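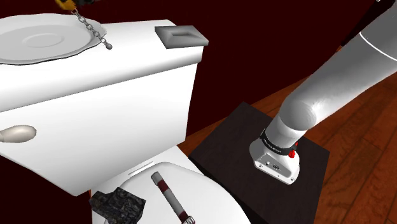 Simulation view: a white robot arm above a dark brown platform, next to a toilet with a plate and a gray tray on the tank lid.

Cleaning workers' group asks Drarach to slow down its restroom robot plan

GITTINS, 3rd April – The Gittins Cleaning Workers' Association said today that it will not endorse plans by building services company Drarach to bring robot arms into the restrooms its members clean, and called on the company to put its promises about jobs in writing.

Drarach employs 188 cleaners in office buildings and hotels. It told them last month that an automated system called Clirisov would "take over the unpleasant part of the shift," starting in October at the Deltodo office complex. So far, staff have been shown computer simulations of the work. They have not been shown the system in a working restroom.

"Our members were told this would save their backs, and some of them would be glad of that," said Unathi Mabaso, president of the association. "But when we asked who sets it up, who moves it from stall to stall and who gets called when it stops, the answer each time was the cleaner. That is extra work, and there is no line for it in the schedule."

The simulation does put things in the way. There are objects left on the seat as well as on the lid, and cleaners agree that clutter is a fair thing to plan for. They are less sure about the rest. The floor in the simulation is wood, while the Deltodo restrooms are tiled and have a drain in the middle. The stalls there are narrow, and the doors open inward.

Drarach has said that no cleaner will be laid off "as a direct result" of Clirisov. The association notes that this wording leaves out reduced hours, unfilled openings and transfers to other buildings. A Deltodo shift now covers 90 stalls. Under the draft schedule shared with staff, the same shift would cover 200, with one person looking after the machines and doing by hand whatever they miss.

The company has not said how the larger number was reached. Requests for the test results behind it, first made by the association in writing, were answered with a brochure.

The association is asking Drarach to:

Hold a trial in an occupied building, with cleaners present and paid for their time
Keep the 90-stall shift in place until the results have been shared
Pay a separate rate for setup, moving and clearing stoppages
Guarantee current hours for all 188 cleaners for the length of the contract

"We have seen new equipment come in before," Mabaso said. "The floor machines were supposed to give us more time too, and what we got was more floors. I would like to be wrong about this one – show us the stalls it cleaned and let us check them."

A meeting between the association and Drarach management has been requested. No time has been set.

About the Gittins Cleaning Workers' Association
The association represents 407 cleaning workers in offices, hotels and public buildings, including those employed by Drarach.

Media contact: Unathi Mabaso, president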